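Intro to Industrial Design History, Handout 3
Streamlining: why everything in the 1930s wanted to look fast

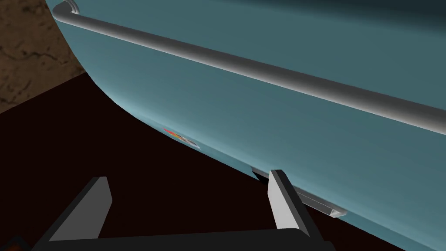
Okay, so last time we left off with the stock market crash and a whole lot of factories with nothing to sell. I promised I'd get to the fun part, and streamlining is the fun part (for me anyway, you can make up your own minds by the end of the unit).

The word comes from people who studied how water and air move. A streamline is the path a bit of fluid takes as it goes past something. If the shape is kind to the air, the air slides by. If it isn't, you get a mess of swirls behind it and you burn extra fuel dragging that mess along. Airship and airplane builders cared about this early, train people a bit later, and then car people jumped in with both feet.

And then it got into the kitchen! Toasters, irons, radios, refrigerators, pencil sharpeners. A pencil sharpener is screwed to a desk. I love this so much. Every year somebody in class asks me what the drag on a pencil sharpener is, and every year I say go find out and I'll give you extra credit. Nhàn Đồng took me up on it two years ago and turned in eight pages, with graphs.

So what was going on? Three things I want you to hang on to, and please put them in your own words on the midterm.

First, money. Stores were full of goods that worked fine and people weren't buying. A new shell over the same old motor was a cheap way to make last year's model look tired. You'll see this called "styling" in the readings, often with a bit of a sneer.

Second, how things were made. Big presses that stamp sheet steel like gentle curves. A sharp corner can tear or wrinkle the metal, and a deep one is worse. Molded plastics such as Bakelite had their own version of this, where a rounded corner helps the stuff flow and the part come out of the mold in one piece. So a lot of what we read as "speed" is partly the tooling talking. Keep that in your back pocket, it comes up again when we do plastics.

Third, mood. Times were hard and the future looked like a nice place to be. A teardrop shape said progress, and it was smooth and clean and easy to wipe down, which mattered to people who'd grown up scrubbing the curly legs on a cast iron stove.

Now trim. Students always skip trim, and then I put it on the test. Chrome plating got going commercially in the 1920s and it was a gift to designers, because it stayed bright with much less polishing than nickel or brass. A bright line along a plain body pulls your eye from one end to the other. Look for sets of parallel lines too, often in threads of three, which get called speed lines or speed whiskers. They did nothing for the air. They did plenty for the sales floor.

A side trip, and I'll keep it short. Alcides Damasceno, who taught this course before me, had a thing he called the squint test. You half close your eyes at an object until all the detail goes and see what's left. With a Victorian sewing machine you get a fuzzy tangle. With a streamlined one you get a single shape, more or less. Try it at home tonight with whatever's on your counter.

Not everybody was a fan, by the way. The modernists coming over from Europe thought a lot of it was fakery: hiding the works under a shell, borrowing shapes from airplanes for things that never leave the table. Cremilda Medeiros's essay in your packet takes their side pretty hard, and Dalva Leite's answers it. Read them in that order or Leite won't make much sense.

For next time

Read the Medeiros and Leite essays, plus the packet section on locomotives (skim the tables).

Find one household object with rounded corners and work out whether the curve is there for the hand, the factory or the eye. Could be more than one. A hundred words is plenty, and bring the object if it fits in a bag.

Bring a soft pencil. We'll be drawing curves, badly at first, and I'll be doing it badly right along with you.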